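Setting up your Garnik picnic table timer light, part 3: Pairing and first charge

Okay, so you've got the base screwed together and the lamp head clicked on. Now we charge it, and I'm going to nag you a little, because I skipped this on my first one and had to start over!

1. Plug the cable into the port under the base (the flap is stiff, use a fingernail).
2. Leave it alone until the ring turns solid green. Mine took 5 hours.
3. Hold the power button for 3 seconds and let go when it blinks.

Note: if it blinks red, you held too long. Just wait for it to go dark and try again.

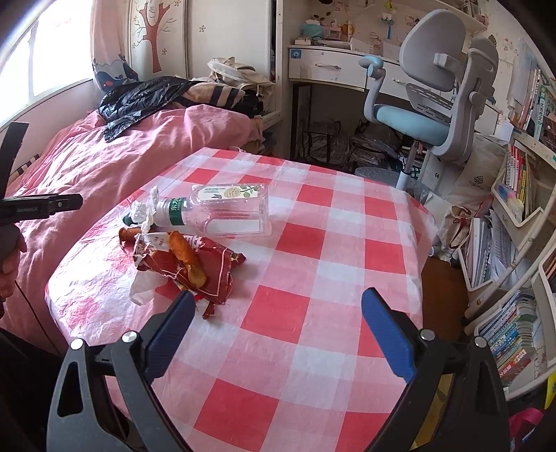
4. Open the Tollard app and type in the four-digit code from the sticker on the base.
5. Pick your shut-off time. I keep mine at 10 p.m. so the neighbors still like me.

Caution: don't charge it outdoors, even under an awning. The port isn't sealed with the flap open.

If the app can't find the lamp, stand closer and turn Bluetooth off and on again (Despina Văduva wrote in with that one, and it works great). Once it's paired, go on to part 4 for the dimmer settings.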